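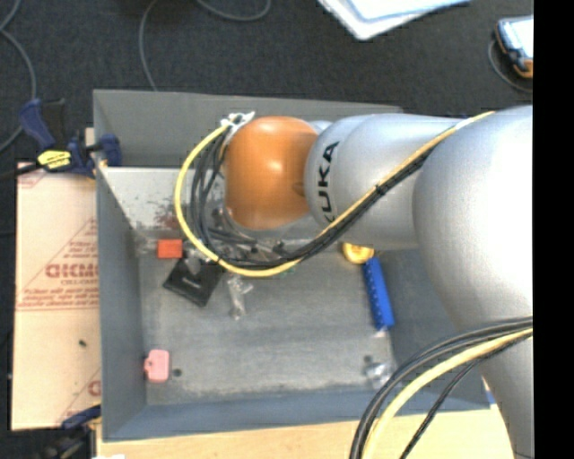
3.2 Containers and Small Stock

Figure 4. Open gray bin with small items on the floor of the bin, including a red-orange block and a flat black square case.

The second part of the study concerns the containers in which small stock is held between receipt and issue. Most published work on parts storage treats the container as a fixed volume and asks how it should be filled. Our interest lies in the opposite condition, the nearly empty bin, in which a few unlike items share a floor much larger than they need. Stores staff at the Tromer site call these "remainder bins," and we keep the term.

A remainder bin comes about when a mixed order is drawn down and what is left does not justify a container of its own. At Tromer such bins were reviewed in February, at the close of the winter stock period. The written procedure allows a bin to stay in this state for 31 days, after which its contents are to be merged with those of another bin or returned to the main shelves. The Drerov site follows the same procedure but leaves the choice of receiving bin to the shift.

Figure 4 is typical of the condition under discussion. The red-orange block and the black case lie close to one another toward the upper left of the floor, with the case turned at an angle to the walls. A small translucent piece rests at the top of the case. Pieces of this last kind are the most difficult to account for in a remainder bin, as they have little color of their own and are easily taken for part of a neighboring item. Both sites now require that small clear or grayish parts be bagged before they are placed with other stock - a rule that was in force at Drerov well before it was adopted at Tromer.

The state of the container itself also deserves comment. The floor of the bin in Figure 4 is scratched, and the pale scuffing is heaviest along the near edge. There are two small dark holes in the floor. Neither scratches nor scuffing affects the capacity of a bin, and the replacement rules at both sites are silent on them. They do, however, alter the background against which small gray items must be found. Kadrić, which supplies liners to both stores, offers a plain insert for worn bins. Inserts were not used in the present work, as they would have hidden the surface we wished to consider.

For the purposes of the inventory, bins were divided into 2 classes by inside length, 400 mm and 800 mm. Tall plain sides were preferred to divided ones in both classes. Dividers keep unlike items apart, but they must be moved whenever the contents change, and in remainder bins the contents change often. The Draller labeling scheme was applied to the outside of each container only. Labels on the inside wall had been tried earlier and were given up after repeated complaints that they lifted at the corners and trapped thin parts.

The treatment of merged bins, including the order in which items are to be checked and recorded, is taken up in Section 3.3.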